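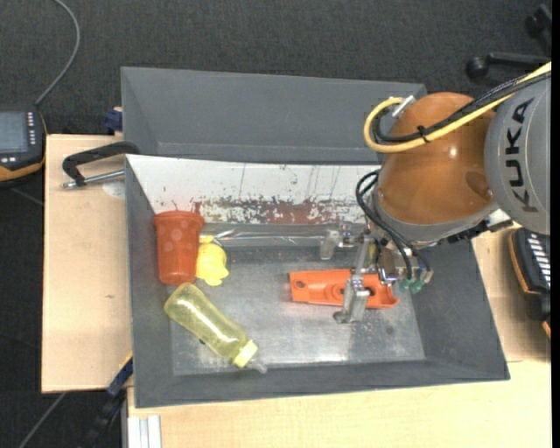
Clear bottle grasps failing after retraining - collect more, or relabel?

Sushil Shukla
We log bin picks on a KUKA arm with a two-bin layout. The set has 472 labeled attempts, mostly opaque parts. Success on translucent bottles is poor, and depth is full of holes wherever the plastic reflects. Should I add attempts or fix the labels I have?

Naomi Mbwambo
Check the labels first. Depth holes often get scored as bad grasps when the grasp pose was fine. Then add attempts with clear items in mixed clutter, next to cups and small toys, and vary the tilt. We added 110 at Odera and held out two item types for testing. Log failures too - with the gripper width at close.

Innes MacKinnon
more data. also turn the lights down

Sushil Shukla
Relabeling now. Nearly a fifth of the bottle failures were scored wrong.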